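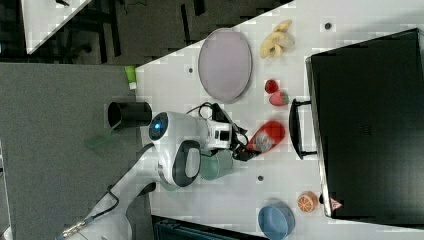
What do you need for a good pretend kitchen?

A flat surface, a plate, a bowl, a cup, something to cook in and a few pieces of food in colors a child can name. The rest can be added later.

I have spent most of July thinking about very small kitchens. It started at the Jidside toy library in Lultstead, where I went to return a train set and stayed for two hours, most of it on the floor, being served the same cup of soup by a series of cooks who all wanted to know if it was too hot. (It was. It's always too hot. You have to blow on it.)

Pretend kitchens are the most borrowed thing at Jidside, and they have been for as long as anyone there has kept records. The shelves hold 2247 pieces in all, from floor puzzles to a dollhouse that takes two adults to lift, and kitchen sets went out 1046 times last year. Families bring them back with extra spoons in the bag, or with a note about the lemon that went under the couch.

Madhu Rajput puts the sets together, and I could have listened to her talk about it all day. She used to buy the big boxed kitchens with the built-in sink and the stickers for burners. They looked wonderful and took up half a room, and the children mostly played with the pots on the rug in front. So she stopped buying the furniture and started buying better pots.

"The table is the kitchen," she told me. "Give them a white table and it's a counter, a stove, a restaurant, whatever they say it is. Then I can spend the money on things they'll pick up."

And the things are lovely! There's a color story going on in pretend kitchenware right now that I would happily live inside. The hard primary red and yellow of my own childhood has given way to softer shades: an oval plate in lavender-pink with a thin darker rim, a light blue bowl, a cup in a quiet teal-green. Set a couple of strawberries beside that plate, one a deep red and the other paler with its green cap on, and you have something I'd be pleased to see on a cafe menu. An orange slice brightens up the whole table. A banana, as far as I can tell, is required by law.

Madhu likes a bit of packaging in the mix as well. A red squeeze packet gives a small cook something to grip, to tip up over a plate and to run out of, and running out means a trip to the store. The store is usually behind the couch.

What surprised me was how few pieces she puts in a bag. I had pictured a heap. Her starter set fits in one drawstring sack, and she keeps back the more exciting items for the second or third loan. A child with one plate and two strawberries has to decide who gets the second strawberry, and she says she has heard some excellent speeches on the subject.
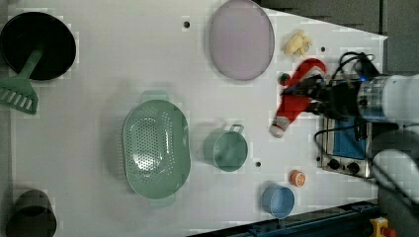 Lultstead Table, Issue 33 - 15/07/2018

The bigger set is where the grown-up shapes come in, and it's my favorite. A black round pan with a green slotted spatula across it looks ready for pancakes. A mint-green measuring cup with its little loop handle can pour, scoop, or be worn as a hat by a bear. Then there's the colander, also mint, large and oval with two short handles and rows of small holes, and if you are only going to add one thing to what you have at home, I'd vote for that. Peas, pasta, beads, sand, bathwater - a colander earns its place on the shelf with any of them.

I asked Madhu about appliances, because the small silver toaster oven with its blue front and two black knobs was the first thing I wanted to play with myself. She's all for knobs. A knob gives a child a job that comes before the cooking and another that comes after it, and it lets a second child be useful while the first one is busy with the pan. Her one rule for families who mix household items in with the toys is that anything made to plug in stays unplugged and has an adult nearby.

Then there are the guests. No kitchen bag leaves Jidside without someone to feed. It might be a rabbit or a knitted hen, and quite often it's a Santa, whatever the month. A red and white stuffed one with furry trim and a green pompom is as welcome at a July lunch as anybody else. I watched a girl at the library explain to her father that Santa only eats bananas in summer. He asked what Santa eats in winter and she said, "Toast, Dad," with so much patience.

If you want to add some food of your own, you can sew it. Feltia, the craft evening that meets upstairs from the library, has been making felt vegetables for the kitchen bags since spring, and they are very good at peas. They'll show you how to do a fried egg in one sitting, even if the last thing you sewed was a button. You need two circles, one white and wobbly, one yellow and neat, a bit of stuffing under the yolk, and a running stitch around the edge. Lettuce is even easier. Cut a piece of green felt badly and you're finished.

For plates and bowls, look in the regular kitchen aisle before the toy one. Side plates and snack bowls for picnics are sturdy, come in those same soft colors and often cost less. Pathak on the main street had a basket of pastel cups by the register when I went in, and I left with four. They're a good size for small hands and also, I have found, for olives.

Storage is the part parents ask Madhu about most. She suggests a shallow bin for food and a deeper one for dishes, no lids on either, both low enough to reach. Nest the bowl in the colander and stand the cups inside the bowl. The pan goes at the bottom. Anything with a face sits on top where it can see out. Wipe the hard pieces down with warm soapy water and let them dry on a towel, and check that what you have is a sensible size for the youngest person in the house, because a slice of orange that suits a five-year-old may be much too small for a baby brother.

We tried her starter list at home, on the coffee table, with one plate, one bowl, a cup and whatever fruit we could find in the toy box. My son opened a restaurant. The menu was banana, orange and "red." I ordered the red, and it came in the bowl with the cup on top to keep it warm, and the bill was 392 dollars.

The kitchen bags at Jidside can be borrowed by any Lultstead family with a library card, three weeks at a time. Bring back the spoons.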